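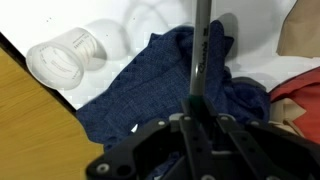 Wrist cameras and the cluttered table: first results

The grasping group has finished the first round of its clutter trials, and the short version is that a camera at the wrist does most of the work. Zihan Lü presented the figures at the Wostel project meeting on 1st March, and this item sets out the main points for those who could not be there.

The question was a simple one. If a robot has to pick a named item off a table covered in other things, does it need a view of the whole table all the way through, or can it rely on the small camera next to its fingers once it has got close? Earlier work at Rarska used both views throughout. That is costly in computing time, and the overhead camera is often blocked by the arm itself at the very moment the fingers close.

The new method, which the group calls Laltano, uses the overhead view to choose where to go and then drops it for the last part of the reach. From there the wrist view alone steers the gripper. The model was trained on 1,136 recorded grasps, all made by a person guiding the arm by hand. Tables were set out with everyday things: pens, cups, cloths, bits of card and paper. Cloth was included on purpose, as it folds differently each time and tends to confuse systems that expect a fixed shape.

Marker pens turned out to be a useful test item. They are thin and easy to knock over, and a pen held upright between two fingers, like the grey Sharpie, hides part of the wrist camera's own view. Imogen Cheetham, who ran the trials, wanted to know whether the model would lose track of things once something was in the grip. It did so less than she expected, though translucent items such as plastic measuring cups still gave trouble. Against a bright white surface their edges can be very faint.

Testing covered 322 attempts on layouts the model had not met before. Of these, 40 failed. In 38 of the failures the gripper reached the right item but closed badly, either too high or with a fold of cloth caught between the fingers. In the other two it went to the wrong item altogether. Neville Ashworth made the point that this split is helpful in itself — choosing the target is mostly dealt with, and the effort should now go into the final closing movement.

There are limits. All the tables were lit from above by the same lamps, and strong light washed out pale surfaces in a fair number of recordings. The group has only used one design of gripper. Nothing heavy was lifted, and no attempt was made to put items down in a particular place.

Clive Whitlock is now working on a version that lets the fingers open and try again if the first grip looks wrong from the wrist view. Tia Holroyd is collecting more recordings with dimmer lighting and a wider range of fabrics. The group hopes to have a second set of results ready by November.

The recordings and the test layouts are on the shared drive in the folder marked Wi. Please speak to Imogen before copying the full set, as the files are large and she may be able to send a smaller selection.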